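I've been putting off the kitchen counter since December, and this morning I finally gave in. Everything had drifted. Mail by the toaster, bowls nowhere near the other bowls, and my good cutting board under a stack of things that had no business on it. Merja Suominen told me to take it all off and only put back what I'd used that week, so that's what I did (mostly!).

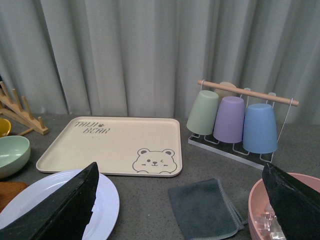 Cups have always been my downfall. I love them, I buy them, and then they roll around in a cabinet and fall on me when I open the door. So the wire rack stays out, and I'm happy to give it the space – the green, lavender and light blue ones look so cheerful hanging along the front, and there are still a couple of free hooks. Dangerous, I know.

Next was the bear tray. Theda thinks it should go in the closet until company comes, but I like that winking face and it's great for carrying snacks to the couch.

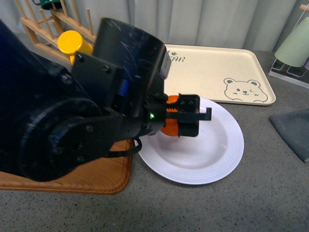
Plus it's flat, so it hardly takes up any room. The wide white plate is staying too. I use it for toast, fruit, leftover pie, everything. I did move a lot of mugs to the top shelf, and I'm not sorry yet. 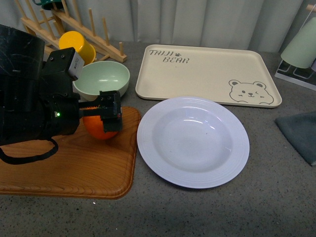 Bear tray, favorite plate and an orange on the board

Drawers next, if I can face them.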